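Ticket: Sort station 2 stops partway, asks for help, gets it, stops again
Site: Benville, rework bench
Opened by: Viktória Vida
Assigned to: Kristóf Szalai
Opened: July 2026
Status: Open (reopened twice) 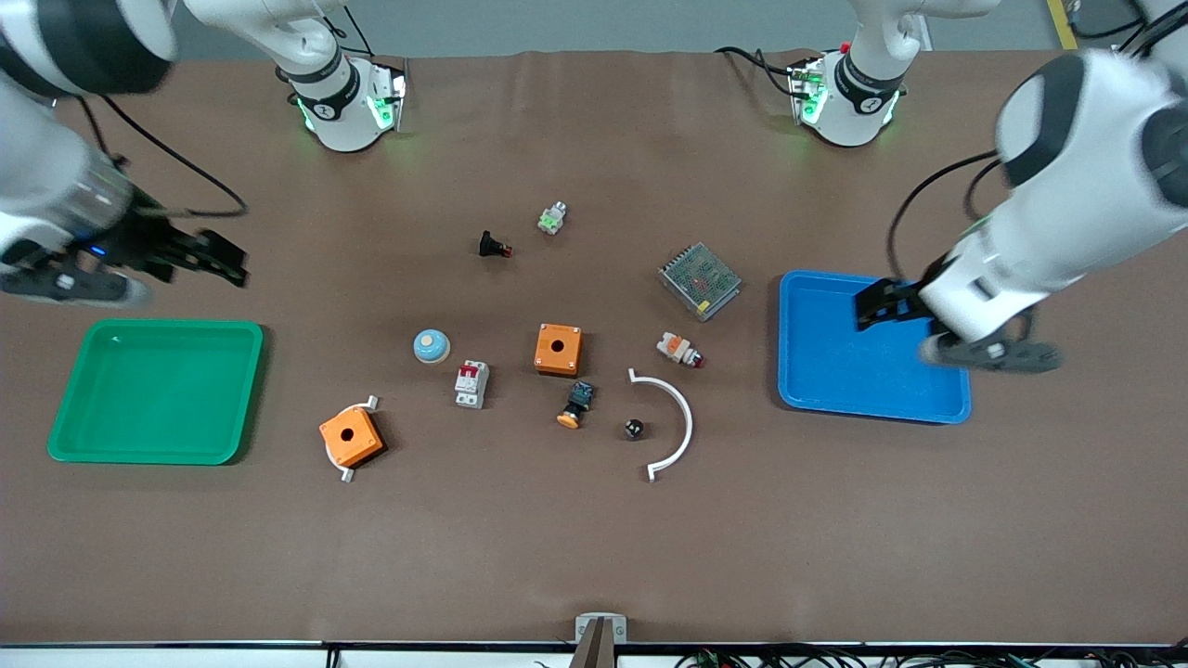
Attachment 1. Parts out on the table, green and blue trays empty.

Viktória Vida
Job is the one we were promised would be easy. Loose electrical parts on the table, pick each one up, green tray or blue tray depending on the list. My nephew could do this for a sandwich. The cell ran 32 cycles overnight and finished 12 of them. In the rest it hovered over something and raised E-GRIP, which the manual defines as "grip error." Thank you, manual.

Kristóf Szalai
Which part does it hover over?

Viktória Vida
The white curved piece, mostly. Thin, little tabs at the ends. It closes on a tab, the piece swings away, it tries again with great dignity. After that, the small black knob. The power supply it handles like a champion.

Kristóf Szalai
Okay. The Tikby planner picks a grasp from the outline, and a semicircle has its middle out in empty space. I bet it's going for the empty space. Try this:
1. Stop the cell and clear the fault.
2. In Gutell, open the part list and set the curved piece to "edge grasp."
3. Drop closing speed from 100 to 32.
4. Rerun with the knob well clear of the curve.

Viktória Vida
Did all four. Curved piece now goes in the tray, slowly, like it's being lowered into a grave. Knob still fails if it ends up inside the curve. Am I supposed to arrange the mess for it? Tidying up before the cleaner comes was not in the quote.

Kristóf Szalai
For now, yes. I'll add a rule to take the curve first. Also, please don't close this yet, the orange box on the white bracket is being read as one part on my end.

Viktória Vida
Your rule works for the knob. The box and bracket went over together and hung off the tray. Reopening. Major wants to know if we can put it on day shift. I said it can have the power supplies.

Kristóf Szalai
Fair. Splitting box and bracket into two entries, new part list tonight. Run 200 cycles on it and send me the log, including the embarrassing ones.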